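How Does a Robot Decide What to Do Next?

By Shalini Nishad

Think about the last time you cleared a table. You probably did it without much thought. You picked up a cup, threw away a wrapper, and carried a plate to the sink. If someone had asked you how you knew what to do, you might have said, "I just looked."

A robot cannot just look. It has to be given a way to see, a way to plan, and a way to move. All three are made of software, which is another word for computer programs. The metal parts of a robot get most of the attention, but a robot arm with no software is a very heavy coat hanger.

This article follows one kind of job, tidying small things on a table, and explains what the software does at each step.

Step one: seeing

A robot sees with a camera. The camera turns whatever is in front of it into a grid of tiny colored dots called pixels. Your phone does the same thing when you take a photo.

To the robot's computer, each pixel is just a few numbers. One number says how much red there is, one says how much green, and one says how much blue. At this point the computer does not know that there is a cup or a table. It has a long list of numbers and nothing else.

The part of the software that turns the numbers into things is called perception. It looks for places where the numbers change suddenly. A change like that is often an edge, where one object stops and another starts.

Some objects are easy. A bright thing on a plain table stands out. A white cup on a white table is much harder, because the numbers for the cup and the numbers for the table are nearly the same. The software has to use smaller hints, such as the rim of the cup or the thin shadow next to it.

Shadows can also cause trouble. A dark patch on a table might be a shadow, or it might be a piece of gray paper. You can usually tell which is which. A robot has to learn the difference.

Step two: learning from examples

How does perception software learn what a cup is? It is shown a lot of cups.

Bhupendra Mathur writes perception programs for a small company called Zellavar. His team starts with pictures in which a person has already marked every object. The computer makes a guess about each picture, then checks its guess against the marks. When it is wrong, the program changes its own settings a little and tries again.

"If I only use 100 pictures, and the cup is standing up in all of them, the program has trouble when the cup falls over," Mathur says. "So we knock things over. We turn them around. We turn down the lights."

Even after a lot of practice, the program is never completely sure. It gives each guess a score. It might say that something is a cup with a score of 75 out of 100. The people who build the robot have to choose what happens when the score is low. At Zellavar, the robot stops and takes another picture before it touches anything.

Step three: making a plan

Once the robot has a list of objects, it needs a plan. This part of the software is called the planner.

A planner breaks a big job into small ones. "Put the candy in the cup" sounds like one job to you. For a robot it might look like this:

Find the candy.
Find the cup.
Check that one hand is free.
Move the free hand above the candy.
Lower the hand and close the fingers.
Lift.
Move above the cup.
Open the fingers.

The third line matters more than it seems to. A robot with two hands can be holding something in one and touching something with the other. The planner has to keep track of both. If the left hand has a cloth in it, then the cloth must be put down before that hand can pick up anything else. Or the right hand can do the picking up, as long as it is not needed to keep the cup steady.
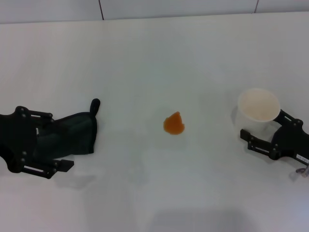 Issue 7

A robot's hand is usually called a gripper. The two black grippers in the photograph each have an upper finger and a lower jaw. The left one is holding a dark green cloth, and the right one is touching the side of a paper cup. A small orange piece lies on the table between them.

Suppose you were the planner and you wanted the orange piece in the cup. Which gripper would you use? Both answers can work, but each one leads to a different list of steps. Try writing out both lists. You may be surprised by how long they are.

Step four: moving

A plan is only a list. Something has to turn "lower the hand" into real movement, and that is the job of the control software.

Every joint in a robot arm has a motor. To move the hand in a straight line, several motors have to turn at the same time, and each one by a different amount. You can feel the same thing in your own arm. Put a finger on the edge of your desk and slide it along. Your shoulder, elbow, and wrist all move, although you were only thinking about your finger.

The control software works out how far each motor should turn. Then it checks, many times every second, whether the motors are where they should be. If one is behind, it gets a little more power. If one has gone too far, it is pulled back. This kind of checking and fixing is called a feedback loop.

Fingers need a feedback loop too. Squeeze a paper cup too hard and it crumples. Squeeze it too gently and it slips. Some robots measure how hard their motors are pushing and stop when the push reaches a set limit. The limit for a paper cup would be much lower than the limit for a block of wood.

Soft things are a special problem. A block keeps its shape when you lift it. A cloth does not. It folds, sags, and hangs in a new way each time, so the robot cannot count on it looking the same twice. Many engineers find cloth harder to program for than anything made of metal or plastic.

Step five: checking

A good program looks again after each step. Is the candy in the hand? Is the cup still upright? If something has gone wrong, the planner throws out the rest of its list and makes a new one.

Kuldeep Tyagi tests planners. Part of his work is to move things while the robot is busy. He might slide a cup over by the width of a hand and see if the software notices. If the robot drops the candy where the cup used to be, he writes a report, and the programmers get to work on it.

Try it yourself

You need a partner, a cup, a sock, and 5 dry beans. One of you is the robot and the other is the software. The robot sits at a table with eyes closed and may use only a thumb and one finger on each hand. The sock starts out in the robot's left hand.

The software has to get all the beans into the cup by giving spoken orders. The robot must do exactly what it hears and must not guess. "Get the bean" is not allowed. "Move your right hand toward me, slowly, and stop when I tell you" is fine. Trade places when you are done.

Words to know

Control: software that makes the motors move the right amount.
Feedback loop: checking a result and fixing it, over and over.
Gripper: the part of a robot that holds things.
Perception: software that finds objects in camera pictures.
Pixel: one tiny dot of color in a picture.
Planner: software that decides which step comes next.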